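3.2 Work surfaces

Sorting and folding were carried out on tables with light-colored wooden tops. The tops came from the Huretti and Saarela workshops, and all had been in daily use before the study began. We recorded the grain direction of each top at the start, as earlier trials at Celtilham had suggested that thin cloth slides more easily along the grain than across it. 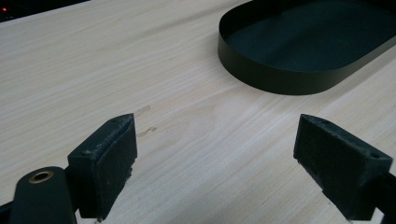 Drag was measured with a flat cotton pad pulled at constant speed over the middle of the top, first along the grain and then across it. Each pull was repeated 4 times, and the pad was replaced after every second table. The full set comprised 299 pulls, of which 91 were made across the grain on the Saarela tops. Pulls in which the pad turned or lifted were discarded and repeated.

Sheen was rated by eye under the ordinary room lighting, on the scale used in the Rosar survey. Fine, closely spaced grain lines were treated as a single texture class, whether they ran straight or curved. Color was noted as pale, medium or dark, with no attempt to separate cream from tan.

Figure 2. Pale wooden tabletop with fine grain running diagonally across the view. 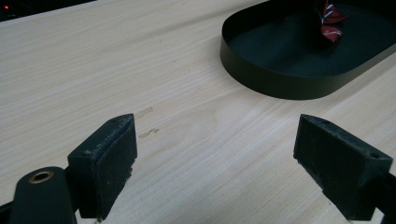

3.3 Cleaning between sessions

Tops were wiped with a damp cloth along the grain and left to dry for 2 hours. No polish or wax was applied during October.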